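Kesel libraries to move to single catalogue in May

Regional network will retire two older systems and re-tag part of its lending stock

The Kesel Regional Library Network will move its nine branches to a single catalogue and circulation system in May, replacing two separate databases that have been kept in step by an overnight file transfer.

The new system, Plarnis, will hold bibliographic records, patron accounts, holds and inter-branch loans in one database. Staff at the Khumalo Street branch have been using a test copy with a partial load of records. The remaining branches will change over together during a single closure.

Under the present arrangement, the five town branches run one system and the four rural branches another. A book returned at a rural branch does not show as available in the town catalogue until the transfer has finished, normally by 6 a.m. Holds placed during the day can therefore be assigned to a copy that has already gone out on loan elsewhere. Staff correct these by hand from an exceptions list each morning.

"The list runs to 40 items on an ordinary day and more after a long weekend," said Thandeka Venter, systems librarian for the network. "Most of those are the same error. The two databases disagree about where a copy is, and someone has to go to the shelf and look."

Records from both systems have been exported in MARC format and matched on ISBN, then on title, author and publication year where no ISBN was present. Pairs that matched on one test but failed another were set aside for a cataloguer to check. Local history pamphlets, council reports and donated family papers account for most of that group, as few of them carry a standard number.

Where two records describe the same edition, the fuller one is kept and the holdings of the other are attached to it. Local subject headings and notes on provenance are carried across to the surviving record. Call numbers will stay as they are at each branch, and spine labels will not be changed.

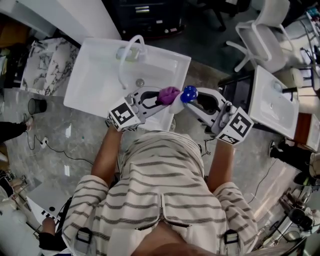

Reading time: 4 min

Patron accounts required a different approach. Residents who borrow from both town and rural branches often hold two cards. Accounts will be merged only where the name, date of birth and postal address all agree. Anyone whose details differ between the two systems will keep separate accounts until they bring identification to a service desk.

Current loans and due dates will be transferred. Holds will keep their original place in the queue, based on the date and time each was made. Reading history will move only for patrons who have switched that option on, and saved lists in the older town catalogue will not be transferred. Patrons who want to keep a list can export it as a text file from the "My Shelf" page before the closure begins.

Existing card numbers will remain valid. PINs cannot be carried over in their present form, and every patron will be asked to set a new one at first login. Those without an email address on file can have this done at any branch.

The contract also covers the replacement of self-check equipment at the Khumalo Street and Flemar branches. The units now in use read barcodes one at a time. The new ones read radio frequency tags and can process a short stack of books in one pass. Barcodes will stay on all items for use at branches without the new equipment.

Tagging at Flemar began in the children's collection and has moved on to adult fiction. Discs are being fitted with ring-shaped tags around the centre hole. Multi-part sets will carry one tag on the outer case, with the number of parts shown on the staff screen at checkout.

Kenza El Idrissi, branch head at Flemar, said the work had also served as a stocktake.

"We have marked 253 items as missing that the catalogue still listed as on the shelf," she said. "Some will come back when we tag the returns. The rest will be withdrawn before the new catalogue opens, so that people aren't placing holds on them."

Items in the local studies room will not be tagged. These do not circulate, and the adhesive on the standard label is not considered suitable for older paper. They will be tracked by barcode slips placed inside archival enclosures.

All branches will close at 8 p.m. on the Wednesday of the changeover and reopen once the final load has been checked. Book return chutes will stay open. No loans will fall due during the closure, and no overdue notices will be sent. E-books and audiobooks are hosted separately and will remain available, although new users will not be able to register until the closure ends.

Inter-library loan requests to libraries outside the region will be paused a week before the changeover. Requests already in progress will be completed under the old system, and material on loan from other libraries should be returned by the date on its paper band.

The old town catalogue will be kept in read-only form for staff use, mainly to settle queries about fines and lost items. The rural database will be archived once its final reports have been run.

Printed guides to the new catalogue will be available at service desks. Staff at each branch will also run short drop-in sessions on searching, renewals and holds after reopening. No booking is required.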